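# Bedroom bay, drawer reach

Build log gallery for the Kaimal biped, kept by Bhavana Pinto. Arms are wired externally for now; sleeving waits until the harness colours are settled. Target for this stage is the drawer unit beside the bed.
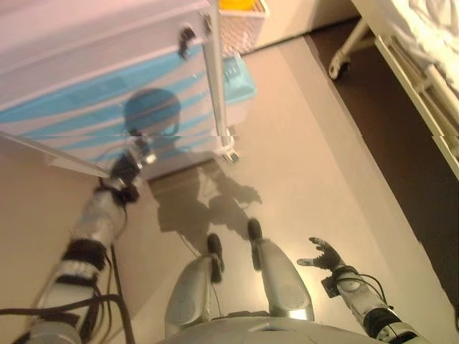

Hand controllers run Prorgate firmware at 200 Hz. Finger current limit is set to 20 per cent, which spares the tendons if a knuckle catches on plastic.

Forearm cables need enough slack for full elbow travel. Kamala Chettiar wants the loops tied back every 50 mm; I'd sooner reroute them inside the casings. 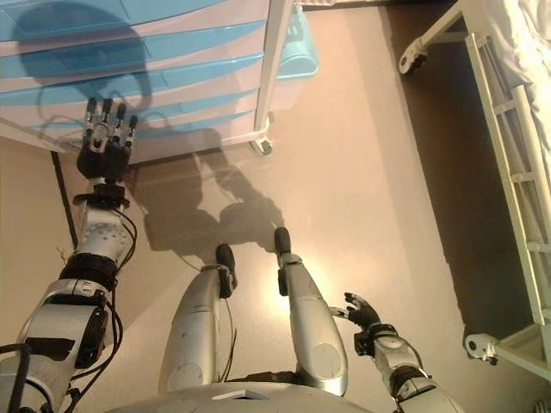

Wrist offsets get rechecked Sunday, then the left shoulder bracket is re-drilled and the spare moulded in grey.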